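Rodura Mezzanine Workspace Guide
02/05/2023 - Evaristo Mancuso
2 min read

Section 6. Floor, cables and soft items

1. Place the desks in a row and keep the side next to the railing clear for walking.

2. Set each power strip on the floor within reach of its desk. Do not plug one strip into another.

3. Slide storage bins for small items fully under the table.
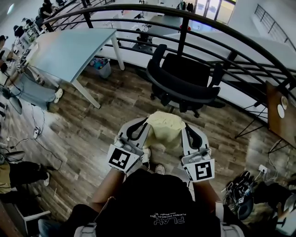 Fig. 6-1. Soft item held over the plank floor, with chair and railing behind.

4. Pick up cloths and plush items before rolling any chair - fabric can jam the casters.

5. Coil spare cable and tie it off. Lengths of more than 200 cm go in the Tundgate box.

CAUTION: Do not hang or rest anything on the railing. Objects can fall to the lower level.

NOTE: To order replacement casters, quote part 819.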